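Longboard bushings for a heavier rider - what duro?
Forum > Setups and Parts > Trucks

tovesau_hill
Been riding a Clonov drop-through since September and the stock bushings are dead. The boardside ones have a split down the side and I get wobble as soon as the road tips downhill. I weigh 95 kilos in shoes. Mostly commuting, one decent hill on the way home, no sliding. The shop suggested going harder all round but the person serving rides street and said as much. What would you put in?

kerbcrawler
Harder boardside, keep the roadside one step softer. You still want it to turn. If you go hard on both you'll be leaning like mad to get round a parked car.

flatspot819
Disagree with that for a commuter. I ran split duros for two seasons and went back to the same hardness top and bottom. It feels the same going in and coming out of a turn, and I don't have to remember which one goes where when I strip the trucks. Barrels both sides if there's any hill involved.

kerbcrawler
You only have to remember once. Boardside takes most of the load, so it makes sense for that one to be firmer. Agree on barrels. 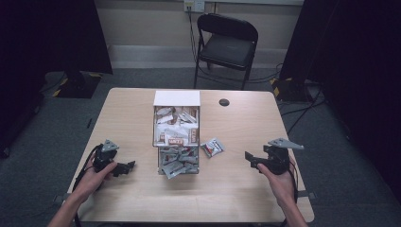

Page last changed: September, 21:30

tovesau_hill
Thanks both. Are the Sisay ones any good? They sell a pack with two barrels and two cones and I could try it either way round.

pivotcup
Sisay are fine. They take a while to bed in, so don't judge them on the first ride. Check your washers too. If the stock ones are cupped and your new barrels are a bit wide, the washer bites into the edge and you get exactly the split you described. Flat washers cost next to nothing.

flatspot819
Seconded on the washers. Also don't crank the kingpin nut down to cure wobble. Snug, then half a turn. If it still wobbles at that, the bushing is too soft for you.

granny_gear
Has anyone asked about stance? A lot of wobble is weight on the back foot. I changed bushings 2 times before a mate pointed out I was standing wrong. Get your weight over the front truck going down that hill and see if it settles before you spend anything.

kerbcrawler
Fair point, but his are split. He needs new ones whatever his feet are doing.

granny_gear
Yes, replace them. I mean don't go up three grades at once.

tovesau_hill
I've ordered the Sisay pack one grade up from stock, plus flat washers from Zanamis. Will start with barrels both sides and move my feet forward a bit.

pivotcup
Look at the pivot cups while the trucks are apart. If there's play in them, new bushings won't cure it.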